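Zwei Zehntel Spiel

Wie man einen Handgreifer wieder dazu bringt, sauber zu schließen - ein Vormittag in der Werkstatt von Valter Viklund

Der Kaffee steht auf der Fensterbank, und dort muss er auch bleiben. Auf den Tisch darf bei Valter Viklund nichts, was umkippen kann, das habe ich schon beim Hereinkommen gelernt, noch bevor ich die Jacke ausgezogen hatte. Ich bin nach Wunorham gefahren, weil ich endlich einmal zuschauen wollte, wie jemand so ein Ding wartet. Über Roboter, die Kisten stapeln und Teig kneten, habe ich weiß Gott genug geschrieben. Über die Leute mit dem Innensechskant in der Hand deutlich weniger, und das ärgert mich inzwischen ein bisschen!

Das Ding heißt im Haus Fedon und ist ein Greifer, den man in der Hand hält. Zwei Finger, die parallel aufeinander zulaufen, dazu ein Gestänge, ein Griff und ein Abzug, und eine Kamera, die immer dorthin schaut, wo die Finger hinfassen. Man nimmt damit eine Tasse hoch, legt ein Tuch zusammen, räumt eine Schublade ein, und aus den Aufnahmen lernt später der Roboterarm nebenan, wie das geht. Der Arm trägt die gleichen Finger, und damit sind wir auch schon beim Problem: Wenn die Finger am Handgerät anders stehen als die am Arm, dann lernt der Arm etwas, das er nicht nachmachen kann. »Er greift dann daneben und ist auch noch überzeugt davon«, sagt Viklund. Er hat früher Webmaschinen instand gehalten und spricht über Gelenke so, wie andere Leute über ihre Knie sprechen.

An diesem Vormittag liegt ein Gerät auf der Bank, das Heather Lindsay am Abend vorher zurückgegeben hat. Auf dem Klebezettel steht »schließt schief, links zuerst«. Lindsay nimmt mit dem Fedon in Küchen auf, seit Juli schon, und sie merkt so etwas angeblich am Geräusch. Ich höre gar nichts. Viklund drückt den Abzug ein paarmal durch, ganz langsam, hält sich das Gerät ans Ohr und nickt. »Buchse«, sagt er.

Also wird zerlegt. Zuerst kommt der Akku raus, dann die Abdeckung am Griff, dann liegt das Gestänge frei. Ich hatte mir darunter etwas Filigranes vorgestellt, Uhrmacherei, aber es sind ziemlich handfeste Arme aus Kunststoff, die sich um Bolzen drehen. In den Bohrungen sitzen Buchsen aus Messing, eingepresst, und an denen hängt im Grunde das ganze Wohl und Wehe. Läuft der Bolzen in der Buchse sauber, dann laufen die Finger parallel. Ist da Luft, kippt der Finger beim Zugreifen ein kleines bisschen weg, und zwar umso mehr, je fester man drückt.

Viklund prüft das mit zwei Fingern und einer Messuhr, in dieser Reihenfolge. Erst wackelt er. Dann spannt er den Arm ein, setzt die Messuhr an und wackelt noch einmal. Er verlangt, dass ich auch wackle, und tatsächlich: Beim rechten Arm spüre ich nichts, beim linken klackt es ganz leise, wie ein lockerer Milchzahn. Die alte Buchse drückt er über einen Dorn heraus, im Schraubstock, mit Aluminiumbacken. Die neue kommt aus einem Tütchen von Cordier, und hier wird er plötzlich sehr langsam. Der Kunststoff verzeiht einmal Auspressen, vielleicht auch zweimal, danach ist die Bohrung ausgeleiert und der Arm reif für die Kiste. Ansetzen, gerade ausrichten, ein Viertel zudrehen, schauen. Noch ein Viertel. Schauen. Kein Hammer! Den Hammer hat hier einmal Orlando Salazar benutzt, im ersten Jahr, und davon wird heute noch erzählt. (Salazar selbst erzählt es übrigens am liebsten.)

Dann die Finger. Sie sind mit Schrauben befestigt, und die Schrauben sind der zweite große Streitpunkt im Haus. Sixten Sandberg, der die Teile konstruiert, möchte Sicherungslack an jeder. Viklund möchte das gar nicht, weil er hinterher derjenige ist, der die Dinger wieder aufbekommen muss. Geeinigt hat man sich auf einen winzigen Tropfen von der schwachen Sorte und auf den Drehmomentschlüssel, den Viklund sich aus eigener Tasche gekauft hat und den außer ihm keiner anfassen darf. Wer zu fest anzieht, drückt den Kunststoff unter dem Kopf zusammen, und nach einer Woche Arbeit sitzt die Schraube dann lockerer als vorher. Das hätte ich auch falsch gemacht, ganz sicher sogar. Ich bin der Typ, der Ikea-Regale anzieht, bis es knackt.

Bei den Kanten ist er dafür erstaunlich entspannt. Ich zeige auf eine Macke an einem Fingerblock und erwarte eine Standpauke, aber er winkt ab. Oben, am Rand, darf so ein Block aussehen, wie er will, die Geräte schlagen ständig irgendwo an, gegen Spülbecken, Türrahmen, Pfannengriffe. Interessant wird es an der Innenfläche. Da fährt er mit dem Fingernagel drüber, immer von unten nach oben, und wenn der Nagel hängen bleibt, wird der Block getauscht. Grate und kleine Reste vom Druck zwickt er mit dem Seitenschneider ab, sofern er sie sieht. Manche sieht er erst auf dem Monitor.

Überhaupt der Monitor. Ich hatte gedacht, nach dem Zusammenschrauben sei Schluss und wir gingen essen. Weit gefehlt! Jetzt kommt der Teil, auf den Yung-ching Tsai gewartet hat, die sich um die Daten kümmert und mit dem Laptop unter dem Arm hereinkommt, ohne einen Blick auf die schöne neue Buchse zu werfen. Sie will Bilder sehen. Der Greifer wird ganz geöffnet, über den Tisch gehalten, und dann wird geschaut, ob die beiden Finger in der Aufnahme so stehen, wie sie stehen sollen: gleich hoch, gleich weit zur Mitte gedreht. Der Tisch dafür ist helles Holz, mit Absicht, denn die Finger sind dunkelgrün und heben sich davon scharf ab. Auf der grauen Werkbank, sagt Tsai, habe man früher dreimal hinsehen müssen, wo der Finger aufhört und der Schatten anfängt.

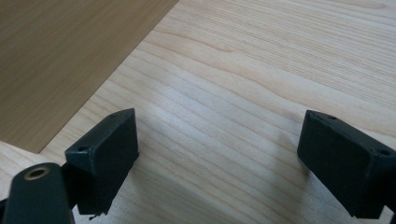 Mit der Höhe ist Tsai schnell zufrieden, beim Winkel lässt sie sich Zeit. Auf ihrem Bildschirm liegt eine Linie, die sie mit den Pfeiltasten hin und her schiebt, bis sie auf der Oberkante sitzt, erst links, dann rechts. Dazwischen sagt sie eine ganze Weile kein Wort. Viklund steht daneben und tut so, als müsse er dringend seine Schraubendreher sortieren. Ich glaube ja, dass er in diesem Moment nervöser ist als beim Einpressen, aber das würde er natürlich nie zugeben.

»Geht«, sagt sie schließlich. Das ist, wie man mir versichert, ein großes Lob.

Danach kommt das Einlaufen. 200 Mal auf und zu, von Hand, mit einem Schaumstoffwürfel zwischen den Fingern, dann noch einmal nachmessen. Bei einer neuen Buchse setzt sich immer etwas, und Viklund will, dass es sich bei ihm setzt und nicht in irgendeiner Küche. Ich darf die zweite Hälfte übernehmen. Nach einer Minute brennt mir der Unterarm, und ich bekomme eine Ahnung davon, was Lindsay den Tag über leistet. Die schafft an guten Tagen 600 Griffe, und jeder davon soll so aussehen, als hätte sie alle Zeit der Welt.

Geschmiert wird übrigens nicht, jedenfalls nicht am Gestänge. Danach hatte ich gefragt, weil ich bei jedem quietschenden Scharnier sofort zum Öl greife. Öl zieht Staub an, Staub und Öl geben eine Paste, und die Paste arbeitet in der Buchse wie Schleifpapier. Viklund wischt die Bolzen mit einem trockenen Lappen ab und fertig. Nur an die Führung am Griff kommt ein Hauch Fett, mit einem Zahnstocher, und der Zahnstocher wird danach weggeworfen.

Jede Reparatur landet in einem Heft. Ein richtiges Heft, kariert, obwohl es mit Rerkavum eine Software gibt, in der man das alles eintragen könnte und in der Tsai es auch brav einträgt, aus dem Heft abgetippt. Ich durfte blättern. »Finger rechts neu, Kante«, steht da, und »Abzug hakt, war Krümel«, und auf einer Seite nur »Salazar!!«, dick unterstrichen. Der letzte Eintrag vor meinem Besuch ist vom 29.12.2018 und betrifft eine einzige verlorene Schraube, die, so vermerkt es eine zweite Handschrift, später im Kaffeebecher auftauchte. Daher also die Fensterbank.

5 Geräte sind im Umlauf, eines liegt immer in Reserve im Schrank, und getauscht wird reihum, damit keines zu lange draußen bleibt. Sandberg hätte gern, dass die Buchsen nach festem Plan gewechselt werden, ob sie nun klackern oder nicht. Viklund hält davon wenig. Jedes unnötige Auspressen kostet die Bohrung etwas, und solange nichts wackelt, lässt er die Finger davon. Die beiden diskutieren das offenbar seit Monaten, gern beim Mittagessen, und auch an diesem Tag ging es noch vor der Suppe wieder los. Das reparierte Gerät hatte Lindsay da schon abgeholt. Sie hat den Abzug zweimal durchgezogen, kurz gelauscht und den Klebezettel abgemacht.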